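Stelanero Support Portal
Ticket 133
Left gripper arrives closed at book pickup
Status: Reopened by requester
Product: Flestel two-arm bench kit, Stelanero control package
Account: De Graaf Robotics Club, student project
Priority: Normal (requester asked for High)

Summary as entered: The task is to pick the yellow book off the top of the teal one and put it on the wooden shelf at the left of the table. The left arm goes to the correct edge of the book and then sits there with its fingers together. The status panel says the gripper is open. The right gripper opens when told to. The previous ticket was closed as "lighting related" and we don't agree with that.
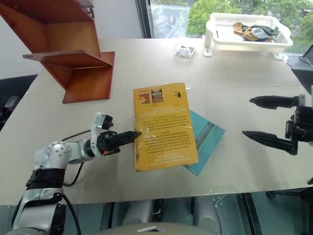 Siriporn Kongkaew
Student lead, shelving project

I'm reopening this because the answer we got does not match what the arm does. The reply said glare on a shiny book cover can upset the position estimate. Fine, I believe that glare can do that. There is glare on the cover. But the position estimate isn't our complaint. The fingertips get to the left edge of the book, and that is where we want them. They get there shut. I don't see how light on a book tells a gripper to close.

What happens, in order, on a bad run:

Arm leaves rest position, fingers open.
Arm moves over the table toward the book.
Somewhere in that move the fingers close.
Arm stops at the book edge. Panel says "left gripper: open."
Task waits for a grasp signal, doesn't get one, times out.

On a good run it's the same list without the third line, and the book goes on the shelf. We logged 200 runs and 43 of them were bad. I was told by chat support that this is "within the expected range for student setups." I would like to see where that range is written down.

Setup: both arms on the same table, one from each side. Wrist camera on the left arm, mounted on the curved white bracket. One yellow book, one teal book under its right side, shelf to the left. The basket and the packet near the far edge belong to the sorting task and aren't used in this one.

Reply from Jasper Verbruggen, Support

Thank you for the detailed write-up. Could you please try the following and report back:
1. Restart the controller and both arms.
2. Recalibrate the left gripper from the maintenance menu.
3. Confirm you are on the 21st December build.
4. Run the task with only one book on the table. Overlapping objects can confuse the planner.

Siriporn Kongkaew

1. Done before the first ticket, done again now. No change.

2. Done. Calibration passes every time. It also passes right after a bad run, with the panel still showing the wrong state, so I'm not sure what passing is supposed to prove.

3. Yes, that's the build we have. We also saw it on the one before, so please don't send us back to that.

4. We tried the teal book by itself, then the yellow one by itself. Bad runs in both cases. I'll admit there were fewer with the teal book. Maj-Britt Sjöberg, who does our logging, thinks that's only because we did fewer runs with it, and I agree with her. I would not build anything on that result in either direction. 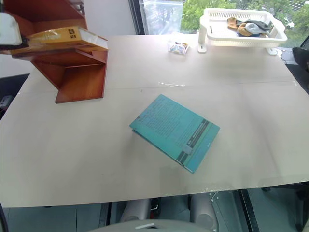
The part that bothers me more is the state reading. If the fingers closed and the panel said closed, we could write a check, open them again and carry on. It would be ugly but it would work. As it stands our code asks "are you open" and gets a yes, so there is nothing for us to catch. Rosine Delorme tried sending a second open command at the book edge anyway. The controller ignored it, I assume on the grounds that it already believed the gripper was open. Sending close and then open did work, but the closing fingers nudge the book if the arm is low, and then the pickup point is off.

One thing we can rule out is the script. Rosine and I each wrote a version without looking at the other's. Same fault in both.

Reply from Jasper Verbruggen, Support

I have passed this to engineering. Their first thought is cable strain on the left arm. If the gripper cable pulls tight at full reach, the position signal can drop for a moment and the controller may keep the last good value. Please check the cable and send the raw gripper log for one bad run.

Siriporn Kongkaew

This is the first suggestion that would explain the wrong reading, so I'm taking it seriously. It doesn't explain why the fingers move in the first place. A lost signal leaves you with old information. It shouldn't shut a gripper.

Checked anyway. Tatiana Vondráček held the loop below the forearm by hand at a safe spot while I stepped the arm through the move at the lowest speed. The cable has slack the whole way. We then added slack behind the wrist as well and ran the task at normal speed. Still got bad runs.

Raw log is attached to the ticket. Look at the entries just after the arm starts to turn toward the book. There is a close command in there with no sender listed. Every command from our script has a sender. This one has a blank. Maj-Britt went back through 3 more bad runs and the blank one is there each time. She couldn't find it in the good runs she opened, but she has not opened all of them and I'm not going to claim she has.

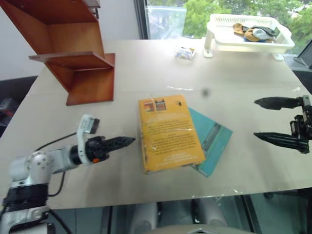 We also did the swap test, which nobody at your end asked for. Left and right roles exchanged in software, right arm does the reaching. No bad runs so far, but it can't reach the shelf from that side, so the task ends early and the comparison isn't clean. Take it for what it's worth.

Questions I would like answered before this gets closed again:

What part of the control package can send a gripper command with no sender name?
Is there a rest or safety behavior that closes the fingers during a move? Tatiana found a line in the Lernton classroom guide about "travel posture" and we can't find a setting for it anywhere.
If there is one, why does it fire on some runs and leave others alone?
Does the panel show the measured finger position or only the last command it knows about?

Reply from Jasper Verbruggen, Support

Engineering confirms the panel shows the last named command and does not read the fingers. Travel posture is a real feature and should be off on your kit. They are checking whether it stays off after a restart. In the meantime please leave the ticket open and use the close-then-open workaround with the arm raised.

Siriporn Kongkaew

Then the panel should not say "open." It should say "told to open."

We'll use the workaround with the arm lifted clear of the book. It adds time to every run and I don't trust it for the April demo, so please treat it as temporary. I would still like an answer on the blank sender. "Should be off" is what we were told about the lighting compensation too, and that one was on.

Status changed: Waiting on engineering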